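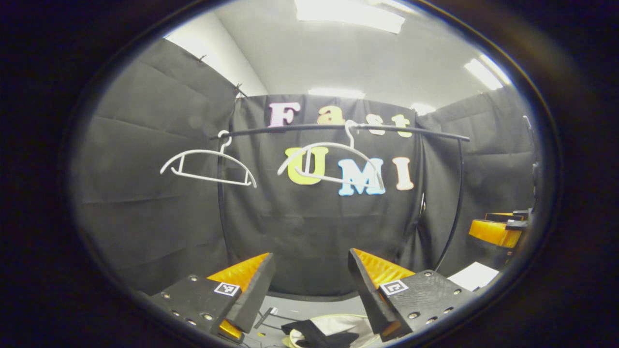

Section 4 covers the hanging and dressing of Vilix fabric panels in meeting rooms, studios and temporary display areas. It should be read together with Section 2 (Unpacking) and Section 3 (Marking the Wall). Panels may be hung singly or arranged as a three-sided bay, with one panel at the back and one along each side. Dark grey fabric hung in such a bay leaves the wall bare above its top edge, and small clips near that edge can hold a side panel to the wall. Lettering may be pinned to the back panel once all the fabric is in place.

4.1 Before You Begin

1. Confirm that the wall is dry, clean and free from loose paint. Newly painted walls must be left for the full period stated by the paint supplier.
2. Measure the width of each wall. The standard panel is 2,626 mm wide and the wide panel is 2,899 mm wide. Panels must not be stretched to cover a wider space.
3. Check the route of cables and pipes before drilling. If the route is not known, use the clip method in 4.3.
4. Lay the panels flat, face up, on a clean sheet. Read the code on the sewn label and match it to the packing list.

CAUTION: Do not hang panels over heaters, air vents, fire notices or alarm call points. The person in charge of the building must agree the position in writing.

4.2 Hanging from the Rail

1. Fix the wall brackets at the marks made in Section 3. Tighten by hand first, then by a quarter turn with the key supplied.
2. Place the rail in the brackets and close the catches. A click should be heard at each catch.
3. Hook the panel on to the rail from the centre outwards. Two persons are required for the wide panel.
4. Let the panel hang overnight before trimming or turning up the hem. Fabric that has been folded in its carton will drop a little.

NOTE: Creases from packing are normal. Use a hand steamer on its lowest setting, working from the top down. Do not iron the coated side.

4.3 Hanging with Clips

Clips are suitable for displays of short duration. Place the first clip at each top corner, then add clips between them at equal spacing. For panels supplied under the Salcombe range, the spacing is 363 mm. Fabric should lie against the wall without being pulled tight — a tight top edge will show as a ripple lower down.

4.4 Lettering

1. Set out the words on the floor before pinning. Where two rows are used, the lower row may be made larger.

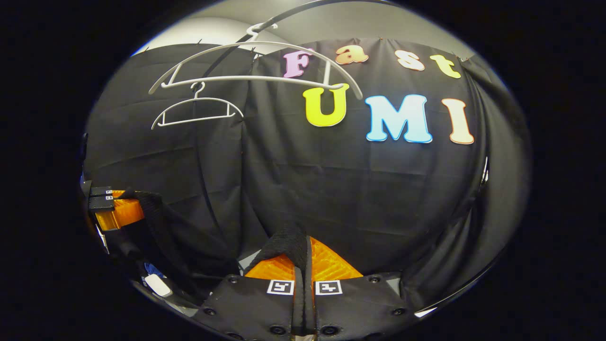 2. Mark a level line with tailor's chalk, and pin the first and last letters of each row to it.
3. Fill in the remaining letters, checking the gaps by eye from the far side of the room.
4. Press each letter flat. Use fine pins only. Glue and double-sided tape will mark the fabric and are not covered by the guarantee.

NOTE: Pale and bright colours read best on dark fabric. Dark lettering should be kept for the Drirneck cream and sand panels.

4.5 Care

Brush panels each month with a soft brush. Spills should be blotted at once with a plain white cloth. Panels are to be removed for cleaning every October and returned to the rail when fully dry. Questions on cleaning should be addressed to Naa Ofori, Product Support, quoting the label code.

Continue to Section 5: Taking Down and Storage.

Was this page helpful? 96 found this helpful | Share | Comments (0)

We use cookies to improve this site. Accept all | Manage settings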